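Can a machine tidy up yet?
Speaker notes, Terdale evening talk series
Sunday, February 1, 2026
Speaker: Rostam Kordestani

Before starting: check the clicker, water on the left side of the stand. Nima Akbari is introducing. Forty minutes, then questions.

OPENING (no slide)

Thank Nima, thank Terdale for the room.

Start with the question from the flyer: can a robot do your chores yet? My short answer is "some of them, in some rooms, on some days." I'll spend the rest of the talk on the "some."

Ask for hands. Who has a robot vacuum at home? Who has had to rescue it from under a chair? Wait for the laugh, then move on. The vacuum is the one household robot that really made it into homes, and people still pick up the floor before they run it. Point out that the person is doing the part with hands.

PART ONE: WHAT MACHINES ALREADY DO WELL

Dishwashers and washing machines. Say it plainly: these are automation, and they work because we carry the work to them and put it inside a box. Nothing in a dishwasher has to recognize a fork.

Shop floor next. I worked at the Detine plant for 14 years. By the end we had a line that moved 1000 parts a shift with one person watching it. Every part arrived the same way up, in the same tray, at the same spot. If a tray came in turned around, the line stopped and the person fixed it.

So the rule of thumb from the factory: the machine is good when the world has been lined up for it first. Pause here. Repeat it once.

PART TWO: WHY A KITCHEN TABLE IS HARDER THAN A FACTORY

Three things to cover, take them slowly.

Finding the object. Cameras are much better at this than they were when I started. A cup on a table is usually fine. A cup behind a cereal box is not always fine. Cover the shiny table problem — glare from an overhead light can wash out an edge that you and I would never lose.

Picking it up. Two fingers need room on both sides of the thing they're grabbing. If two objects are touching, there may be no room, and the robot has to push one away or come in from another angle. Demonstrate with the two erasers from the tray. People get this right away when they see it.

Putting it down. This gets skipped in most demos. Dropping a thing in a bin is easy. Setting it next to another thing, square and close, without knocking the first one over, takes much more care. Same reason stacking plates quietly is harder than stacking plates.

If there is time: Saeed Ahmadpour's test at the Bagheri workshop. He asked a two-armed machine to sort loose hardware into drawers. 173 tries over a week. The bolts went well. The washers were a mess, lying flat on the bench with nothing to grip. He ended up putting a rubber mat down, and the washers got better that same afternoon. I like this story because the fix was a mat. Do not get pulled into the details of the software here, last time it ate ten minutes.

PART THREE: WHAT COUNTS AS DONE

Ardalan Yazdani raised this with me in July and I have been using it since. A chore has no clear finish line. Ask four people what a clean counter looks like and you get four counters. A machine needs someone to say where the line is.

Example for the room: "Put the toys away." Away where? In a box, on a shelf, in a row? Does order matter? Do the letters have to face out? A parent knows the answer for their own house. The machine has to be shown, usually many times over.

Speed. People ask about this every time, so get ahead of it. Slow is all right for some jobs. If a machine takes an hour to clear a table while I'm out, I don't mind. If it takes an hour while I'm waiting to serve dinner, it's no use to me.

Cost. Kenneth Kinnear will ask. Say I don't have a household price I trust, and that the number people quote usually leaves out repairs.

PART FOUR: THE BLOCKS

Keep this part short and let people look. Alphabet blocks are a good test chore. They're light, they don't break, every face is different, and children leave them everywhere. They also land at all angles, so the machine can't count on any of them being straight.

Ask the audience which block they would pick up first, and why that one. Most people choose one standing on its own. Bring up the gap between the fingers again, and the clutter.

On the second picture, talk about the arms and cables getting in the way of the view. A person leans to one side to look. Ask what a machine with a fixed camera should do.

On the third, stay on the row. Four faces side by side, and more blocks still loose on the wood. Go back to the question about what counts as done.
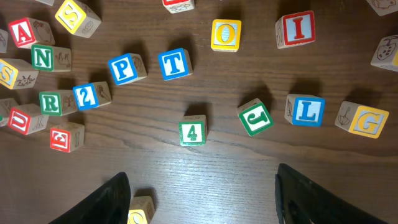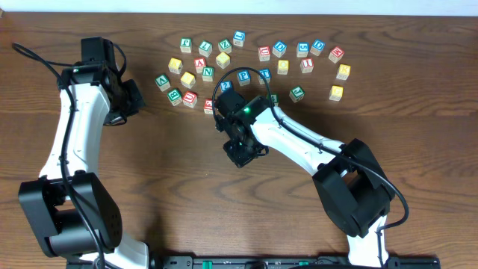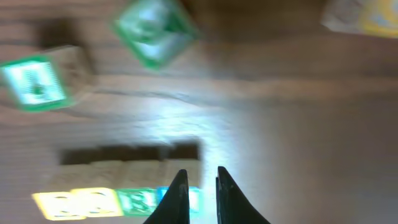

Alphabet blocks on the tabletop: scattered in the first two, with a short row at lower left in the third.

CLOSE

Go back to the flyer question. My own guess: shop benches before kitchens, and kitchens before kids' rooms. Say that it's a guess.

Mention the Flollico reading group, 16 seats, sign-up sheet by the door. Hand back to Nima for questions.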